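4.2 Soft items in the lounge room

The lounge room took up more of the tidying time than we had planned for. Across the 11 households, 787 items were logged as moved or put away, and a large share of these were cushions, throws and clothing. Soft items gave our coders trouble. A mug is either on the shelf or it is not, but a jumper can be folded, half folded or just pushed to one end of the sofa, and each of these was called tidy by at least one household.
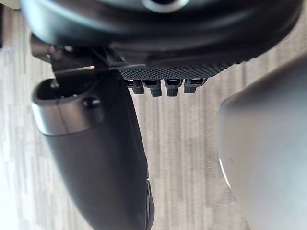 Kartini Sitompul objected at the coding meeting that a garment left on the floor should not be scored the same as one left on a seat, as most people in the May interviews treated the floor as the only place where clothes did not belong. We took this up and split the location code in two, floor and furniture. The earlier logs from the Skavine and Teoh sites were then coded again under the new scheme.
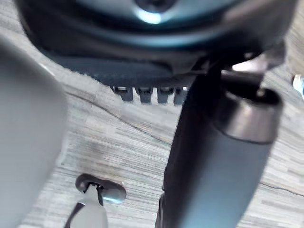 Figure 4. Close view with the floor behind.

Furniture was harder. Households agreed that a sofa should be clear enough to sit on, but they did not agree on what that meant for cushions. Some stood every cushion up against the backrest. Others left one lying flat for whoever used that seat most, and did not count it as out of place. Colour came up a few times, mainly where a darker cushion was kept at one end of a pale sofa

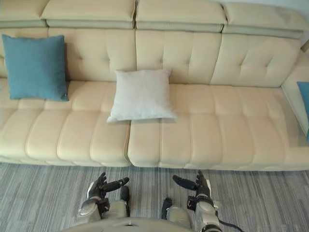

and was expected to go back to that end after cleaning. We therefore did not fix a single correct position for cushions. Coders marked them as tidy if they were on the sofa and left room for a person to sit. Under this rule the two coders disagreed on 40 items, most of them throws that hung over an armrest.

Clothing was scored on location alone. We had hoped to score folding as well, but thick knits bunch up when they are picked up and the coders could not agree on where a fold ended and a bundle began.
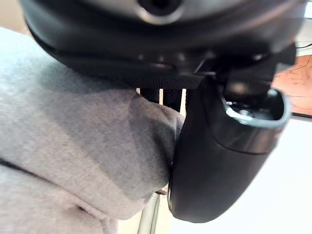 Figure 5. Grey heathered fabric, bunched into a thick bulge.

Results for hard items in the same room are given in Section 4.3.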